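Kitchen robot kits: what I've learned trying the Monix arm (and its practice software) at home

Filed under: Kitchen tips, Gadgets on test

Regular readers will know I'm a sucker for anything that promises to empty the dishwasher. I've had spinning scrubbers, a self-stirring pan that walked itself off the hob, and a bin that opened every time the cat went past. So when Wilitz started renting out the Monix home arm with its practice software, I put my name down in April and cleared a stretch of worktop.

I've had it long enough now to have opinions. What follows is a mixture of review and tips, in no very strict order, for anyone thinking of renting one or who has already got the box sitting in the hall.

Before you order: measure the worktop, then measure it again

The base plate is bigger than it looks on the website and it wants to be clamped to something solid. My worktop has a curved front edge, and the clamps supplied didn't like it one bit. A strip of scrap timber underneath and a folded tea towel on top (to save the finish) sorted it out.

Check what's above it, too. The arm folds up higher than you'd think when it parks itself, and I have a small dent in the underside of a wall cupboard to prove it. If you've got a low shelf with your best jugs on, move the jugs.

You also want a socket that isn't shared with the kettle. Mine didn't trip anything, but the arm stopped dead one morning when I made tea and had to be started up from scratch, and after that I gave it a socket of its own.

What you get for the money

There are three ways to pay. The basic rental is the arm, the gripper, a tablet stand and a bag of clamps. The middle one adds the practice software, and the top one adds a home visit from a fitter. I went for the middle one and I'd do the same again.

The arm is rated for 3000 grams, so a full casserole is out but a stack of side plates is fine. The gripper is a plain two-fingered thing with swappable pads. The soft pads are the ones you want for crockery. Mine came with 6 spares, and I've used most of them, as they go shiny and slippery once they've met a bit of washing-up liquid.

Set-up took me the best part of an afternoon, including a long sit-down with the instructions. They're translated, shall we say, with enthusiasm. I rang the helpline and got a very patient man called Khairul Lumbantobing, who talked me through levelling the base with a spirit level app on my phone. Worth knowing: the helpline is open until 4 and it gets busy after lunch, so ring in the morning.

Tips for cupboard doors

Doors are where it all goes wrong! Picking up a mug is easy by comparison. A door swings, it sticks, it has a handle in a silly place, and if the arm pulls in a straight line it just fights the hinge.

Oil your hinges first. I did mine with a tiny drop of light machine oil on a cotton bud and wiped off the rest, and the difference was huge. Tighten any loose handles while you're at it, and if you have those strong magnetic catches, see whether they can be backed off a little with a screwdriver.

Start with the door ajar. I wedge a clothes peg in the gap so the arm has something to get hold of. Once it can manage that every time, take the peg away.

Leave glass-fronted doors until last. Mine is a display cabinet that belonged to my aunt and the arm isn't going near it, thank you.

Tips for using the practice software

I nearly didn't bother with this part and I'm so glad I did. You pick a cupboard or door from the Mirnerano library (it's the set of pretend furniture that comes with it) and the arm has a go on the screen, with nothing to break. The picture is very plain, mostly greys and hard edges, so don't expect it to look like your kitchen. I found that helped, as there's nothing to distract you from where the fingers are going.

Switch to the view from the gripper as soon as you can. The outside view is prettier but it's hopeless for judging a gap. From the gripper you see the two fingers coming up from the bottom with the door beyond them, and you soon get an eye for when you're lined up. 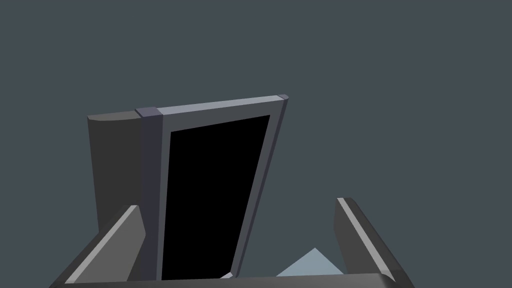
Cleaning and looking after it

Wipe the fingers after every session with a barely damp cloth, then a dry one. Don't spray anything straight on to the joints. I use an old soft toothbrush for the crumbs that collect where the pads meet the metal - toast is the worst culprit, followed by brown sugar.

Keep the pads in a jar with a lid. Loose in a drawer they pick up fluff and then they leave it on your glasses. If they've gone slippery, warm water and a tiny bit of bicarb brings them back for a while.

Throw a clean pillowcase over the whole arm when you're frying. Switched off, obviously.

Is it better than the Oddsson?

A few of you asked after I mentioned it last time. I borrowed an Oddsson from Cremilda Evangelista, who runs the cookery evenings at our hall, and lived with it for a bit. It's quieter and it's a nicer colour. The clamps are far better, too, and went straight on to my curved edge with no timber. But it has no practice software at all, so you do your learning on your own cupboards, and I didn't care for that. It also dropped a ramekin.

If you've already got steady nerves and cheap crockery, the Oddsson is a good buy. For a beginner I'd still say Monix.

Would I keep it?

I'm renting it for almost another season and then I'll decide. It puts the side plates away, it fetches the rice from the low cupboard, and it holds a torch beautifully while I fiddle about under the sink. It's slow, mind you. I can clear the draining rack in the time it takes to do the saucers, so I set it going and get on with the potatoes.

Next on my list is the drawer under the oven, which sticks for everybody. I've rubbed a candle stub along the runners and it's a bit better already. If you've got one of these arms to open a stiff drawer, pop your method in the comments, and do say which pads you used.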